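Home | Research | Publications | FAQ | Contact

Rotgate Study: Frequently Asked Questions

What is the Rotgate study?
Rotgate is a study of how robots can learn two-handed tasks from people. It is run by the Zostholm laboratory, and its learning method is called Pisteo.

Does a robot take part in the recordings?
No. A person does the task with a gripper in each hand, and the movements of both grippers are recorded. The robot is used only at the testing stage.

How many recordings does each task need?
The present standard is 400 per task. Results with 200 were acceptable for picking up and placing objects, but weaker for opening boxes – a task in which the two hands must work together.

Why do the grippers carry printed markers?
The markers allow the position and angle of each gripper to be worked out from video. Recordings in which a marker is hidden for too long are removed before training.

Must both grippers be the same?
No. Pisteo stores the shape of the fingers as a separate setting, so that different types may be used in one session.

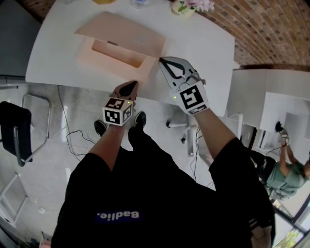
The setting is chosen before recording begins and cannot be changed afterward. The present release supports three finger shapes.

What has been found so far?
Of the six tasks tested, Pisteo did better than the earlier Ninh method on all but one. The exception was folding cloth, and work on it continues.

May other groups use the data?
Yes, for research purposes. Requests should be sent in writing to the study office.

Contact the study office | © Zostholm laboratory | Back to top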